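Saltton fit-out – progress to end September
Prepared for Ondel by Noreen Mohmand

Going ok overall. 149 of the 200 tables now in, rest due from Van Loon next month. Pale wood-grain tops, rounded corners, on the grey carpet as agreed. Black racks with the oval tray at the base are coming seperately from Nirnmont, 65 here so far. 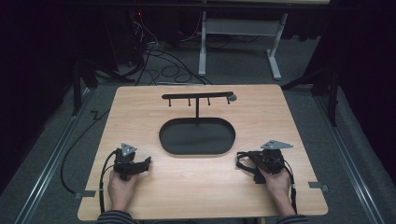 Spend is still under budget, just. Delivery cost more than quoted – two trips instead of one, have queried the second invoice. Will forward when they reply.

Tops: went with the light wood in the end, matt finish, grain running lengthways on the order. Colour sample signed off by your office. Van Loon say allow for variation in the grain from top to top, fine by us.
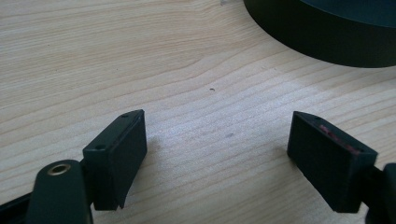 Table top, light wood, close-up.

Still to do – remaining tables, rest of racks, sign-off walk through. Need a answer on the extra pegs before we reorder.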